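Waffle weave cotton: shrinkage after first wash, and does it ever stop?

Textiles and Laundry > Fabric Care
Thread started December 24, 2021

pickcount
I bought yardage of undyed waffle from Kavby to make kitchen towels and cut it without prewashing. After the first 60 °C cycle the towels came out visibly short in the length and less so in the width. Hems are now wavy. The hem tape was a plain weave and did not move with the body.

Questions. Is the loss finished after one wash, or should I expect more? Is there a way to recover the length by blocking, as you would with wool?

selvedge_left
Expect more. Waffle loses length in stages. The first wash relaxes the tension put in at the loom and at finishing. The later ones pull the floats in and deepen the cells. In my experience the dimensions settle after the third hot wash with a full dry in between. One long soak does not substitute for it.

Blocking does not hold. Cotton will take a stretch when wet and keep it until it next gets wet.

pickcount
So three cycles, then measure?

selvedge_left
Yes. Measure flat, unstretched, after the cloth has rested overnight. Waffle straight off the line is stiff and reads long. Waffle straight out of the dryer is warm and reads short.

greyhaul
I disagree with the "stages" explanation. What you are seeing after the first wash is mostly dryer action. I have waffle that was washed hot repeatedly and only ever line dried, and it stopped moving after the first cycle. Then someone put it in a tumble dryer and it lost length again. Mechanical compaction and relaxation are two separate things and the thread is mixing them.

selvedge_left
Line dried cloth hangs under its own wet weight. You are pulling it back out every time. It has not stopped, you are resetting it.

greyhaul
Then it would be longer in whichever direction it hung. I hang mine alternately. It is not.

Hằng Lục
Both of you are partly right, and it depends on yarn twist, which has not been mentioned. I did finishing work at Hosseinzadeh for a few years. We ran the same waffle draft in two yarns. The soft-twist version shrank a lot in the first bath and very little afterward. The hard-twist version kept creeping through several washes and was worse in the dryer. Float length was identical in both.

For pickcount: untwist an end from the hem allowance. If it falls open with a few turns, it is soft twist, and you are probably near the end of it. If it kinks back on itself when you slacken it, plan on more loss.

pickcount
It kinks. Snarls up immediately.

Hằng Lục
Then unpick the hems now, run 2 more cycles, and rehem afterward. Cut the new hem tape from the same cloth or prewash the tape alongside.

thirdrinse
Adding a data point on cell depth. I had the opposite complaint with a Skinier bath towel, sold as waffle. It barely shrank, but the cells were flat when it arrived and stayed flat. My conclusion is that it had been pressed hard in finishing and that the structure was shallow to begin with. Absorbency is poor. Shrinkage is what gives waffle its depth, so some of it is wanted.

greyhaul
Agreed on that point. A waffle that does not shrink is a plain cloth with a pattern.

selvedge_left
Too strong. You can get a stable waffle by compacting it before sale. It costs more per yard because the mill sells you fewer yards.

thirdrinse
Does folding wet matter? I have one that keeps a crease across the cells.

hemgauge
Crease yes, dimensions no. I fold mine and leave them that way between uses. The texture on the mint green one still reads clearly when it is folded.
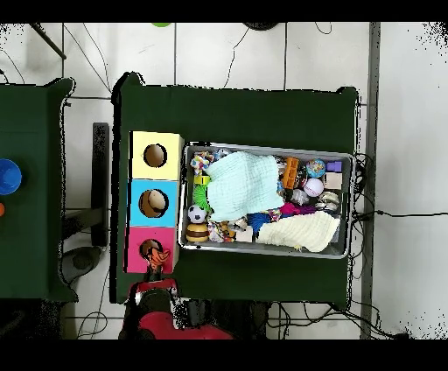
loftedge
What detergent are people using? I was told fabric softener is the real cause of flat cells.

Hằng Lục
Softener coats the yarn and cuts water uptake. I have not seen it change the geometry. The cloth feels flatter because the ridges drag less on the hand. Wash it out with a couple of plain hot cycles and compare before blaming the weave.

loftedge
I use Staltden powder, no softener, and still get a flat one out of every batch. It is always the one at the bottom of the stack.

hemgauge
Stack pressure. Rotate them.

greyhaul
Going back to the dryer question, I ran my own check. Cut a strip, marked it with thread at both ends, washed at 60 with the tumble dryer skipped, rested it, then washed again and tumbled it. There was a further loss after the tumble. I maintain it is the dryer.

selvedge_left
You needed a second strip washed both times and never tumbled. Otherwise the extra wash is in your result.

greyhaul
Fair. I have enough cloth left for one more strip. Will run it.

pickcount
Update. Hems unpicked, both extra cycles done, rested overnight each time. Total loss in length is roughly 20 percent from the cut size. The last cycle moved it so little that I could not separate it from my measuring error. Width loss is smaller and looks finished. The waves are gone now that the tape is off.

Rehemming with self fabric. For the next lot I will cut long and wash the yardage before it gets near the scissors.

Hằng Lục
Overlock or zigzag the cut ends of the yardage before you wash it. Waffle unravels fast in the bath and you will lose usable cloth at both ends.

pickcount
Noted. What stitch length for the hem itself?

selvedge_left
3 mm. Shorter than that and the needle chews the ridges where the layers stack up. Use a walking foot if you have one.

greyhaul
Second strip is in the wash. Will post the numbers when it has rested.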